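The ten-minute floor: keeping boards clean in a small upstairs room
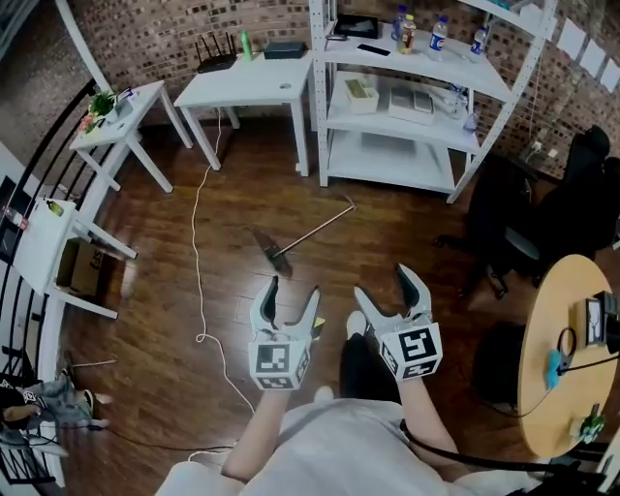

How often does a wooden floor need sweeping? Every day if people walk on it in outdoor shoes, and twice a week if they don't.

Alina Dinu has rented the top floor of a house on Virág for 4 years. She works up there as well as living there, so the boards get a lot of wear. Her broom is a small one with a dark head and a long thin handle, and she prefers it to the vacuum cleaner for everyday dust.

She starts at the far wall and works towards the stairs, sweeping along the planks so the dirt doesn't get pushed into the gaps. The power cable is lifted onto the desk first. Clothes and shoes that have piled up by the railing get sorted next, and only then does she do that corner.

The side tables are small and easy to shift. Plants are another matter. "I water them after I've swept, never before," she says. "Wet crumbs of compost stick to everything."

Cosmin Moldovan, who repairs floors for Zurnivell, says most of the scratches he sees come from grit under furniture legs. He tells customers to fit felt pads and check them every February. A set of 60 lasts him several jobs. For washing he uses a well-wrung cloth and plain water, and he leaves the windows open until the boards are dry.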